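Folding thin white clothes: tips we took from a robot study

Laundry and ironing, page 7

I fold clothes for a small laundry service, and in the evening I read papers about machines which try to learn my work. My cousin laughs at this hobby. But in March I read the report of the Telier study, and I found in it more useful advice for the home than in many books about housekeeping. So I write down on this page what I understood, and what I tried afterwards with my own hands.

What the study did

The people of Telier wanted to know why a robot folds a towel well and a thin blouse badly. They collected 1,796 folds. All were made by persons who held a gripper in each hand and did the folding with those grippers, so the robot could later learn from the same kind of fingers that it has itself. The cloth was of three sorts: towels, cotton shirts, and thin garments with a gathered seam or an elastic part.

Then they trained the same program two times. The first time it received all the folds. The second time it received only the folds in which the person made the cloth flat before the first real fold. The second group was much smaller, and still the robot did better with it on the thin garments. On towels there was almost no difference. This is the main result, and I think it is also true for people.

Tip 1. Make flat first, fold second

With a thin garment, do not start to fold while there are still deep waves in it. Put it down lengthwise, hold both sides, and pull a little outward, then let go. Do it again lower down. In the study the persons who were in a hurry made this step short, and then they needed to open the fold and begin again. I measured nothing at home, but I open my folds less often than before.

Tip 2. Respect the gathered seam

A gathered seam is where many small pleats come together, for example at the waist of a dress or under the yoke of a blouse. The cloth below it is always wider than the cloth above it. If you try to make both parts equally flat, you will lose. Smooth the part above the seam toward the shoulders, and the part below the seam toward the hem. Let the seam stay puckered. It was sewn so.

The report says that the robot often took the seam for a wrinkle and tried to pull it away. I did the same when I was new at the laundry.

Tip 3. Pinch a ridge, do not grab a handful

When you must lift thin cloth from the middle, make a small standing ridge with two fingers and hold only this ridge. The more cloth you take, the more creases go out from the place like a star. The Telier people write that a narrow pinch gave the cleanest lifts, and that the fingers should come from both sides of the ridge with the same force. For very slippery cloth they recommend a pinch close to a seam, where the cloth is more firm.

Tip 4. Use a table which is smaller than you think

I always believed that a big table is better. In the study they compared a wide table with a small one, and for long garments the small one was not worse. The lower part hangs over the edge, and its weight keeps the rest a little stretched. Only take care that not more than half hangs down, or everything will slide to the floor. A smooth wooden top is good. A top with a cloth cover holds the garment too strongly, and you will pull the cover together with the blouse.

Folding with the hand grippers, a thin white garment on the wooden table:
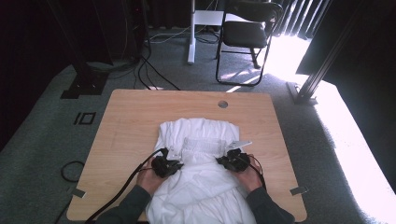
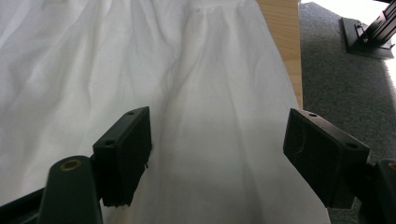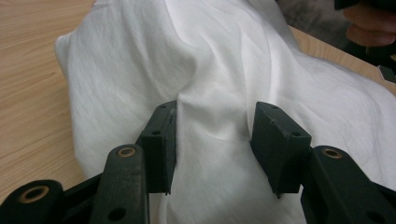 Tip 5. Let both hands work at the same height

If the left hand is near the shoulder and the right hand is near the hip, the garment turns on the table and the fold comes out like a triangle. The program learned this mistake very quickly from the people, the report says, and it was hard to remove later. They had to take out more than 400 folds where the hands were not level. At home you can use the edge of the table as your line. Put both hands the same distance from it, then fold.

Tip 6. Count the folds and stop

For a thin blouse I make six folds at most, with the sleeves included. Every additional fold gives one more sharp line, and thin cloth remembers it until the next ironing. The study did not speak about this, it is my own rule from the laundry.

What I would not copy

The report also tried a stiff folding board, sold by Cordeiro, and the robot liked it very much. I bought one. For shirts it is fine. For anything with gathers it presses the pleats in a wrong direction, and I needed steam to repair it. Now the board lives behind my cupboard.

Also, the robot works slowly, and slow is not a problem for it. A person with a full basket cannot make each blouse flat four times. I do it twice, once above the seam and once below.

Another group, in Bosirham, wants to repeat the test with wet clothes directly from the machine. For me this would be more interesting, because wet thin cloth sticks to itself and I have no good method. At the moment I shake it, hang it by the hem, and fold it on the next morning. If you know something better for wet viscose, please write it under this page.

Last changed: 2026-08-25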